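Fashion Retail Basics - Week 4 Notes: How a Markdown Works
By Angelica Tan | November
12 shares | 3 comments

Okay, so last week we got as far as the opening price, and a few of you asked why a store would ever cut it. Let's get into that! I'm using Rarholm again, our little clothing shop, so keep your numbers from last time handy.

Rarholm buys 500 knit tops from a supplier called Gulik and puts them out at $25 each. The first month is great. Then sales slow down, the coats are on their way, and there are still boxes of tops in the back (I worked in a stockroom for years and I can still see those boxes). The shop has to decide what to do with them.

1. The first cut

Most stores start small. Rarholm drops the top from $25 to $19, so that's a $6 markdown, or 24 percent off the original price. Please divide by the ORIGINAL price when you do this at home - half the class divided by the new one last time and got a discount that looked way too big.

I like a first cut that shoppers can spot from the aisle. A dollar off a $25 top is hardly worth printing a new tag for. Go look at a sale rack this week and write down the old price and the new price on a few pieces. Bring the list with you.
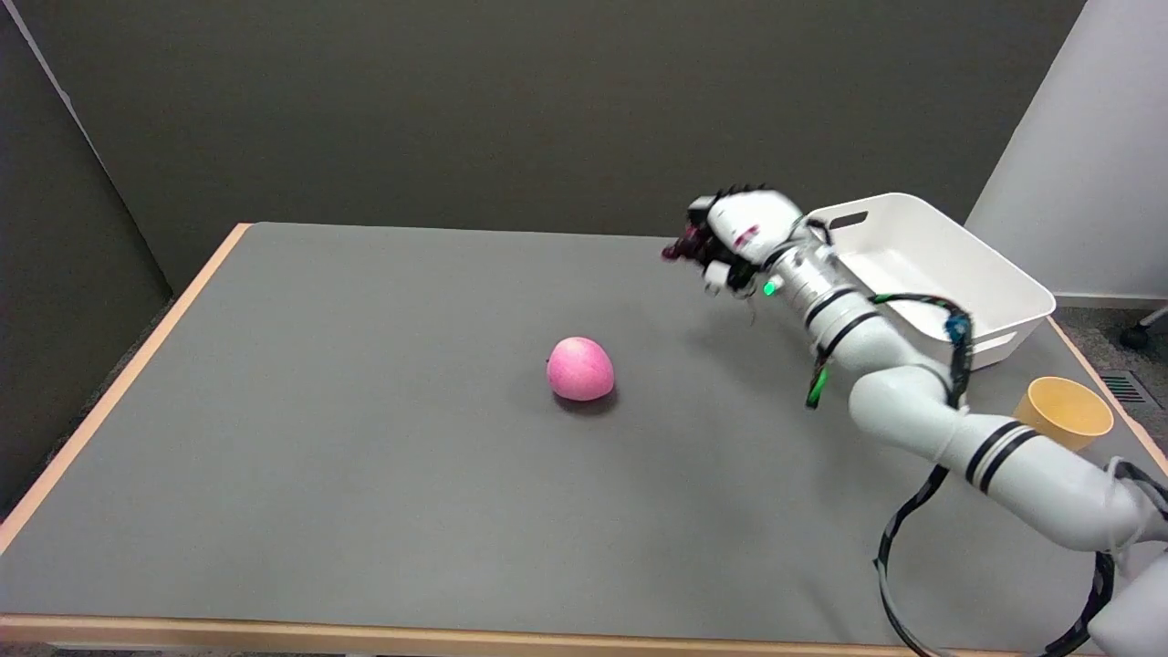 2. Sale weekend or permanent markdown?

These get mixed up all the time. A sale weekend is a promotion, and when it's over the tag goes back to $25. A permanent markdown stays down until the top is gone. Csonka, the rival store in our case, loves promotions and runs one every 4 weeks. Fun for shoppers, sure, but after a while the regulars figure out the pattern and just wait for the next one!

Also, watch your sizes. If all you have left is extra small, a deeper cut may not help much. The people who want that top can't wear it.

3. Clearing the last of it

Say some 19 tops are left at the end of the season. Rarholm can cut again, move them to its outlet, or sell the lot to Altora, the clearance buyer. Altora pays very little per piece, but it takes everything at once and the shelf is free for new stock.

For next class: pick one of the three and write me half a page on why. Show your math, and remember to include what the tops cost Rarholm in the first place (it's on the week 2 sheet).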